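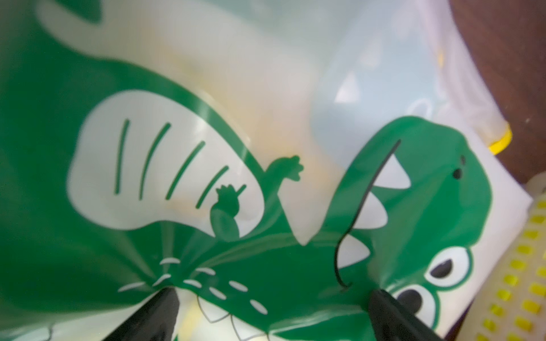 그림 1. 초록색 공룡이 인쇄된 반투명 비닐봉지. 가운데가 집혀 주름이 방사형으로 퍼져 있다.

3.2 봉지와 천, 무엇이 정리를 어렵게 하는가

집안 정리를 다루는 글을 읽다 보면 늘 상자와 선반 이야기가 먼저 나온다. 나도 처음엔 그랬다. 그런데 막상 Desitz 목록을 만들면서 물건을 하나씩 만져 보니 제일 골치 아픈 건 비닐봉지였다! 컵은 어디에 놓아도 컵 모양인데, 봉지는 집는 순간 다른 물건이 되어 버린다. 그림 1의 봉지가 딱 그렇다. 흰 배에 초록 줄무늬가 비스듬히 들어간 귀여운 공룡인데, 집힌 자리를 중심으로 비닐이 팽팽하게 당겨져 주름이 사방으로 뻗어 있다. 게다가 반투명이라 한쪽 팔은 비닐 여러 겹 너머로 살짝 흐릿하게 비친다. 앞면과 뒷면을 가려서 적어야 하는 기록표에서는 이런 겹침이 꽤 성가시다(기록표 양식을 두 번이나 갈아엎은 이유이기도 하다).

무늬 이야기를 조금 더 하고 싶다. 무늬 없는 봉지는 접힌 선을 말로 옮기기가 정말 어렵다. 반면 큼직한 그림이 있으면 "머리 바로 아래", "배 무늬의 좁은 쪽 끝"처럼 위치를 부를 수 있어서 기록이 한결 편하다. Stollberg 분류표에는 봉지의 크기와 두께 칸만 있고 무늬 칸이 없길래, 나는 그냥 칸을 하나 더 만들었다. 전체 기록 3000건 가운데 무늬 칸을 채운 것은 아직 99건뿐이라 통계라고 부르기는 민망하지만, 적는 입장에서는 이 칸이 제일 자주 들여다보는 칸이 되었다.

천은 또 사정이 다르다. 비닐은 구겨지면 구겨진 티를 바로 내는데, 천은 접어 두면 제법 얌전해 보인다. 그래서 얼마나 잘 접혔는지를 적으려면 가장자리가 어디서 만나는지까지 봐야 하고, 여기서 시간이 생각보다 많이 든다. 나는 천 항목을 '펼침', '접힘', '뭉침'으로 나누어 시작했는데, 접힌 채로 도톰하게 뭉쳐 있는 경우가 자꾸 나와서 경계가 금세 흐려졌다. Dabbas 방식대로 각 항목에 100점 만점의 정돈 점수를 매겨 보기도 했다. 하지만 같은 수건을 아침에 보고 저녁에 다시 보면 점수가 달라져서(내 기분 탓이 크다) 결국 점수 대신 짧은 문장으로 적기로 했다.

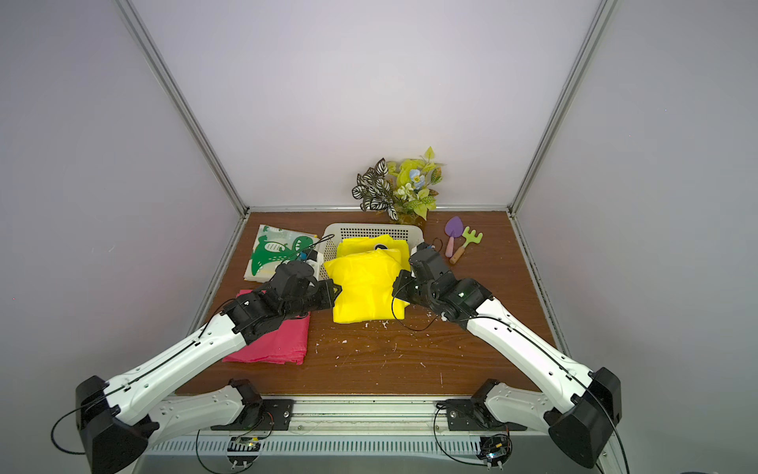
그림 2. 나뭇결 상판 위의 노란 천 뭉치와 분홍빛 자홍색 천, 구멍 뚫린 흰색 플라스틱 바구니.

그림 2에서는 색이 큰 도움이 된다. 짙은 적갈색 상판 위에 샛노란 천이 접혀 있으니 윤곽을 놓칠 일이 없고, 옆의 분홍빛 천과도 바로 구별된다. 두 천 모두 기록표에는 '접힘'으로 올렸다. 바구니 테두리 가까이에 있는 파랗고 흰 작은 물건은 무엇인지 확신이 서지 않아 '소품'으로만 적었다. 이런 애매한 항목을 억지로 이름 붙이지 않는 것은 Billcombe 지침에서 가져온 습관인데, 써 보니 마음이 아주 편하다.

상판의 하얀 부스러기도 빼놓을 수 없다. 노란 천 바로 아래쪽과 그 오른쪽에 특히 눈에 띈다. 처음 양식에는 이런 것을 적을 자리가 아예 없어서 비고란에 "부스러기 있음"이라고만 써 두었는데, 물건을 정리하는 일과 바닥면을 치우는 일은 따로 세는 편이 낫겠다는 생각이 들었다. 천을 예쁘게 접어 바구니에 담아도 부스러기는 상판에 남을 수 있으니까! 그래서 다음 절의 표에서는 물건의 상태와 면의 상태를 서로 다른 열에 두었고, 바구니는 물건이면서 동시에 담는 자리이기도 해서 양쪽 열에 모두 표시했다.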